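Brisoma table loom, four months in

I had wanted a loom since I was about nine, when a neighbor let me throw the shuttle on hers and then had to more or less pry me off the bench. It took me until last December to buy one. The Brisoma is a folding rigid heddle loom, and I have now made four scarves, a stack of dish towels and one very lumpy cushion cover on it, so I feel ready to say something useful. Short version: I love this thing.

What comes in the box

The loom itself in flat pieces, two stick shuttles, one heddle, a threading hook, two clamps, a warping peg and a paper booklet. You also get a small ball of gray practice yarn that you should use, even though it's ugly. I skipped it and went straight to a nice hand-dyed wool, and I'm still finding places where I pulled that scarf in like an hourglass.

Putting it together took me most of an evening. The frame pieces come sanded but unfinished, and I would strongly suggest waxing them before you assemble anything. I did mine afterward, with an old sock, trying to get into the corners around the ratchets, and it was a miserable job. The screws are good, proper metal ones that bite. The booklet drawings are tiny and step 4 shows the back beam upside down. If your ratchet teeth are facing the floor, flip it.

Warping

For anyone new to this, warping is the part where you stretch all the long threads onto the loom before you get to weave anything. It has a terrible reputation. On my friend Giuliana Tamayo's big floor loom it takes her a whole weekend and she doesn't answer her phone. On the Brisoma I can warp a scarf in under two hours by myself, with the peg clamped to the far end of the kitchen counter and the radio on.

The clamps deserve a mention. They have thick rubber pads and they don't creep, even when you lean on the tension winding on. I had borrowed an older loom before this, a Rallia, and those clamps let go twice in one afternoon. I nearly lost a toe. These haven't budged once, on the counter or on my little side table.

Wind on with paper between the layers. The booklet says it's optional, but my first warp without paper went slack on one side halfway along and I had to stuff folded envelopes under the loose threads. Brown packing paper works great, and so does the roll of drawing paper my kids have abandoned.

Weaving on it

Oh, this is where it gets good. The heddle drops into its up and down slots with a nice solid click, and the slots are deep enough that it stays put when you bump the table. The space between the raised and lowered threads is generous, so the shuttle slides through without snagging. I got a rhythm going on the second evening and looked up to find it was past eleven.

Tension is even right across the width as long as your warp went on evenly to start with. The ratchets are stiff for the first few weeks and then they loosen up to just right. Mine squeaked a bit until I rubbed candle wax on the pawls.

I've tried wool, cotton, a linen blend and some slippery bamboo stuff that I won't be buying again. Cotton is my favorite so far. The dish towels came out crisp and square and I have been giving them to everyone I know, whether or not they need towels!

Noise: it's quiet enough to use after the kids are in bed. There's a soft thump when you beat the yarn into place and that's all.

The things I'd change

The shuttles are rough. Both of mine had little splinters at the ends that caught on the wool, and I spent a while with fine sandpaper before I trusted them near anything delicate. At this price I'd expect them to be smooth.

One heddle is fine for medium yarn, but you'll want a finer one for towels, and that's sold separately. So is the stand. I went without the stand and just lean the loom between my lap and the table edge, and my back is okay with that for an hour or so.
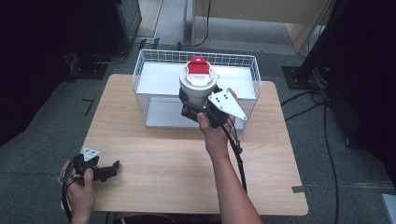
The folding mechanism is also a little fussy. You're meant to be able to fold it with work in progress, and you can, but you have to back the tension off first, and it took me a few tries to get the threads to come back evenly when I opened it up again. Now I slip a strip of cardboard across the open space before folding, and things stay where they should.

I wrote to the shop about the splinters, and Yhon Rengifo there got back to me the next morning and offered to swap the shuttles. I'd already sanded them by then, but I appreciated the offer, and he threw in a good tip about storing the heddle flat so it doesn't bow.

Who I'd recommend it to

If you've never woven before and you think you might like it, get this one. It's wide enough for real projects and small enough to live behind a door. If you already own a floor loom, it makes a lovely second loom for sampling – Giuliana has borrowed mine twice and I'm starting to think I should hide it. If you want to make rugs, look elsewhere. I tried a small mat with heavy cotton cord, and the frame just isn't built for that kind of beating.

Kids can use it too, with help. My older one did a bookmark and then a belt, and she picked the colors for both (orange and purple, all the way along). Her edges are straighter than mine.

For yarn, start with something smooth and not too stretchy, in two colors that really contrast, so you can see what you're doing. A 100 gram ball of each will get you a short scarf with some left over for playing around. Save the fuzzy mohair for later. It sticks to itself every time you change the heddle and you'll want to throw the whole thing out the window.

Next up for me is a blanket made from three long panels sewn together. I've got the first one warped in a dark green wool, and I'm hoping to finish before it's too warm to want a blanket. I'll add a note to this review when I've had the finer heddle for a while and can say whether it's worth the extra money.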